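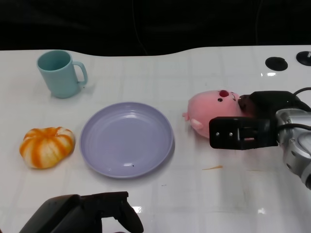 Rules for soft objects, 17/02/2026
tarier_bench: Our Uvix sheet says no squeezing plush past 50% grip force. Does anyone stick to that?
Khải Vũ: Yes. Write the limit on the run sheet too.

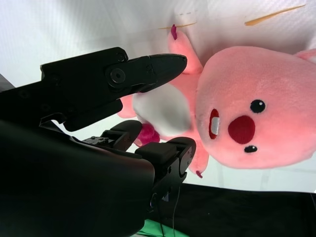 roussel85: I don't agree. One limit for every toy is too blunt. Set it per object.
Khải Vũ: Then who checks 85 objects?
tarier_bench: Per object for plush, one limit for the rest. I'll redraft it. 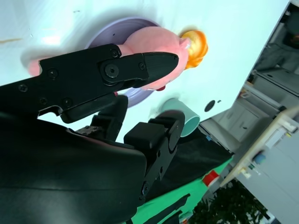

Pink plush held over the lavender plate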